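Toy library

A toy library is a service that lends toys, puzzles and games to families, in the same way a public library lends books. Most toy libraries serve children from birth to the age of six, but many also keep board games for older children and adults. They may be run by a town council, by a school or by a group of parents.

History

Lending of toys in an organised form became known in several countries during the twentieth century. Early services were often started in hard economic times, when families could not buy toys, and later ones were founded for children with a disability, whose parents needed special equipment that was expensive and was used only for a short time. From the 1970s the idea spread to general community services.

Collection

The collection is usually divided by kind of play: construction, pretend play, puzzles, music, outdoor and baby toys. Large plastic building blocks are among the common items in the construction group. They are easy to wash, they have no sharp parts, and a set with a missing piece can still be lent.
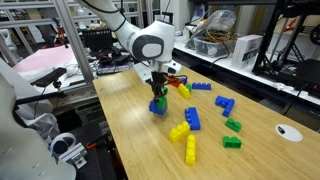 Puzzles are more difficult in this respect. One lost piece makes the whole puzzle less useful, so each puzzle is normally kept in a cloth bag with a label that gives the number of pieces. Some libraries charge a small fee for a lost piece, and others keep a box of found pieces near the desk.

Outdoor toys such as tricycles and small slides take much storage space and are in demand mostly in the warm season. In some places they can be booked for a birthday party.

Lending

Members pay a yearly fee or a fee for each loan. The usual loan period is 14 days, though it may be longer in country areas where families travel far to the library. At return, the toy is checked, cleaned and put back on the shelf. Hard plastic is washed with warm water and mild soap – wooden toys are only wiped, as they may swell.

Example of a rural service

The toy library in Dultley was opened in August 2009 by Imke Voß, a former kindergarten teacher, in two rooms behind the town hall. It began with 73 toys, most of them given by local families. By 2020 the catalogue had grown to 1503 items. A smaller branch at Haruritz is open on one morning each week, and its toys are exchanged with Dultley every six weeks so that the choice does not become too narrow.

Effects

Supporters say that toy libraries reduce waste and give parents a place to meet. Storage and rent remain the main costs, and many small services depend on yearly grants – when a grant ends, opening hours are often the first thing to be cut.

See also: Tool library, Playgroup, Board game café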